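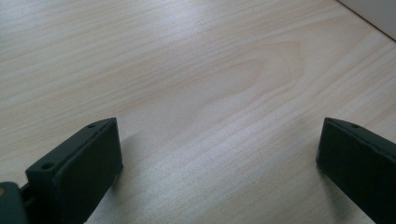
The hand-held gripper over the demo table at Jirklow's open day.

Ylva Aasen has been on her feet since 8 a.m. and is eating a granola bar with one hand. The other hand is on the gripper. She doesn't put it down much.

"People come in expecting the big arm," she says. "I give them this first. Squeeze it, open it, squeeze it. Then we talk."

This is the June open day at Jirklow, upstairs in the old Mokley building. Doors opened at ten. By lunch 135 visitors had signed in, most of them from shops and packing lines nearby, a few students, one man who wanted to know if it could shuck corn. (Maybe, she told him. Bring some corn.)

Aasen runs training for the company. Before that, nine years at Siqueira, fixing conveyor belts. She talks fast and expects you to keep up.

The idea, as she tells it: a person does the job with the hand-held gripper, over and over, and the recordings go to teach the arm. No programming in the usual sense. You just do the work.

"But you do it with two fingers," she says. "Two flat blocks. That's the part that gets folks. You don't know how much you use your thumb untill it's gone."

So what do visitors get to try? Cups, mostly. Folding a dish towel. Putting a lid on a box, which looks easy and isn't. Each person gets a turn at the table, then a look at their own recording on the screen by the window.

"They hate watching it," she says. Laughs. "Everybody rushes. I say slow down, they speed up."

How many tries before it's any good? Depends on the job. For the lid they used 165 recordings from the shop floor and threw out 38. Why thrown out? "Bumped the table. Sneezed. Hand in the way. One guy answered his phone."

I had a go at the towel. Got one corner, lost the other, got it back. Aasen was kind about it -- said she'd seen worse that morning, didn't say how much worse.

She's picky about the table. Bare wood between turns, everything back in the bin. Fingers get checked too, the screws especially. "They work loose. You don't notice, you just think you got clumsy."

The question she gets most is about jobs, and she doesn't duck it. Ilness, a parts packer across the river, has had one of the arms since winter. She says it does the lids and people do the rest, and that she can't promise what any company decides after that.

"I'm not going to stand here and tell a packer it's nothing to do with them," she says. "Come and try it. Ask me the rude questions. I'd rather get them here then hear them in the parking lot."

The arm itself ran at 2 p.m. to a full room. Lid on, lid off, lid on. It missed one and a kid in the front row yelled "Again!" so they ran it again.

Does she still like the work? She thinks about it, wipes granola off her sleeve.

"I like the first five minutes. Somebody picks this up and goes quiet. Then they get the cup." She looks past me. There's a line at the table, the 37 slots for the afternoon are all gone, and someone's asking where to sign up anyway. "Sorry -- I have to go do that."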